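# Grero Snack Sort: README

Print this page | E-mail this page

Last updated: October

## What this is

Notes and files for the snack sorting activity, as run in the living room of the Grerdale house. The activity is simple. A mixed lot of packaged snacks starts on the table and ends up in a box, or comes out of the box and gets put into kinds. We keep a record of what was on the table each time and where each thing went.

The set has 251 sorting rounds and nearly 3000 item entries. Đức Trình wrote the first version of the item list and still maintains it.

## Files

- `rounds.csv`: one row per sorting round, with room, table and box used
- `items.csv`: one row per item entry
- `kinds.txt`: the kinds and their spelling
- `photos/`: table photos, not one for every round
- `CHANGES.md`

## Kinds

Use these words in the `kind` column, in lower case:

- `chips`
- `cake`
- `jelly cup`
- `stick packet`
- `wrapped snack`
- `wrapper` (empty or crumpled, nothing to sort)
- `unknown`

If the package is turned so the front can't be read, enter `unknown`. Do not guess from the color. Green packets in particular were entered wrong in the early rounds and had to be redone.

Flavor is left out. It was in version 1 and people spelled it too many ways.

## How a round goes

1. Put the open box on the table.
2. Tip part of the snacks out in front of it. Leave the rest in the box.
3. Sort by kind, or pack back into the box, depending on the round type.
4. Write down anything that was dropped or squashed.

Jelly cups go in last when packing. They roll, and the lids don't like a bag of chips shoved against them from the side. Cake packets go on top for the same reason.

Things on the window sill are not part of the activity. Bags, cartons and toys there get moved between rounds and are not logged.

## Known problems

- Rounds done at the Atinmont apartment used a deeper box. Packing times from there should be kept separate.
- Seven rounds have no box entry.
- Some snacks were eaten between rounds. Item totals will not match from one round to the next.
- Crumpled wrappers were entered as `unknown` before the `wrapper` kind was added.

## Comments

**morikawa_k:** Is the box always white? I have a brown one and wondered if it matters.

**Đức Trình:** Brown is fine. Put the color in the notes column.

**tess:** The link to kinds.txt was dead for me this morning, works now.

**palmer22:** Could cake and wrapped snack be merged? Half of mine could be either one.

**Đức Trình:** If you can see cake through the packet, it's cake. Otherwise wrapped snack.

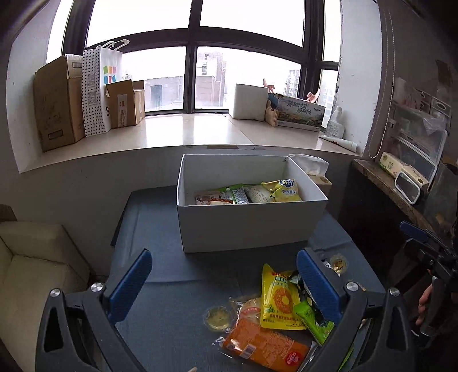
Snacks on the table in front of the open white box, with more still inside.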